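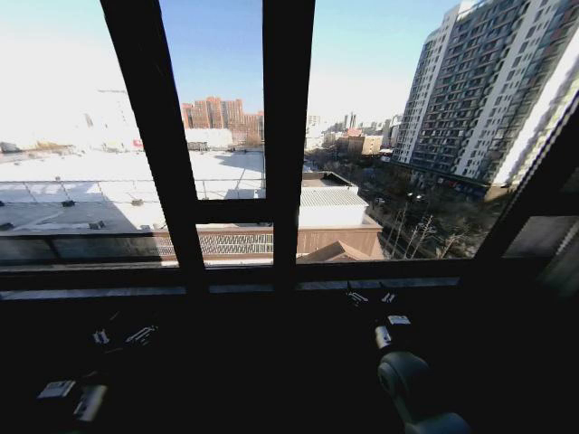 mossybrick
How often should you feed a sourdough starter that lives in the fridge?

dotty_crumb
Once a week is plenty. I've left mine since February and it came back after 2 feeds.

mossybrick
Oh brilliant, thanks! I've been doing it daily and getting through flour like mad (the Vasilakis wholemeal, not cheap).

Ryeandshine
Once a week, sure, but months? Sorry dotty, I don't buy it. Mine went pink after a long gap and had to be binned. 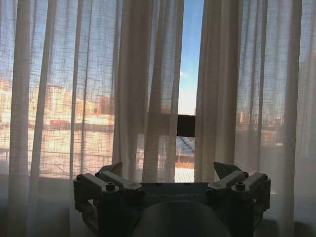 Anyway, I'd keep a spare – spread a bit on baking paper, dry it, crumble it into a jar. Takes no looking after.

dotty_crumb
Pink is bad luck, mine only ever gets the grey liquid on top! I pour that off and carry on.

mossybrick
Weekly it is then, and I'll dry some too. Does it matter if the jar lid is tight?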